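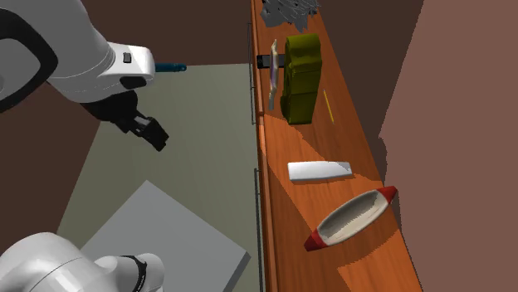
Simulation Before Purchase: Frequently Asked Questions
Lindberg Automation Planning
Last revised 2022-09-30

Who should read this page?

Buyers and plant engineers preparing a budget request for a single arm picking from open shelves. Conveyor and pallet work is covered on a separate page.

Do I need a simulation before I ask for quotes?

For shelf picking, yes. Reach problems are cheap to find in a model and expensive to find after the floor anchors are in. A shelf that runs away from the base at an angle puts some items near the wrist and others at the limit of travel. Model the shelf at its true angle and height, including any rail along the front edge. Rails are often left out of supplier drawings, and the fingers have to clear them.

Which items should go in the model?

The awkward ones. A useful test shelf mixes a thin disc-like item standing on edge, a tall lumpy shape, a flat bar, a pencil-thin stick and an open dish with pointed ends. A shelf of identical cartons will pass with nearly any gripper and tells you little about the one you are buying.

Is a two-fingered gripper enough?

Often. Check the opening against your widest item and the fingertips against your thinnest. Items with a handle overhanging the shelf edge can usually be taken by the handle, but the approach must be tested separately. If more than 11 percent of your item list fails in the model, price a tool changer in the same request.

How many trial picks should we run?

We ask for 1000 per layout, with item positions varied between trials. Fewer will not show the rare collisions.

What does the simulation not cover?

Soft or crumpled goods, worn fingertips, dust and cable drag. Hold back money for a physical trial. In the Jirar layout, reach results carried over to the floor without change and grip results did not.

How should the budget be split?

Our planning sheet puts 70 percent to the arm, gripper, controller and mounting, 11 percent to simulation and trials, and the remainder to guarding, training and spares. Magalhães and Pustton both used this split for their June requests.

Can the model be reused?

Yes, if you own the files. State this in the purchase order, and name the file formats.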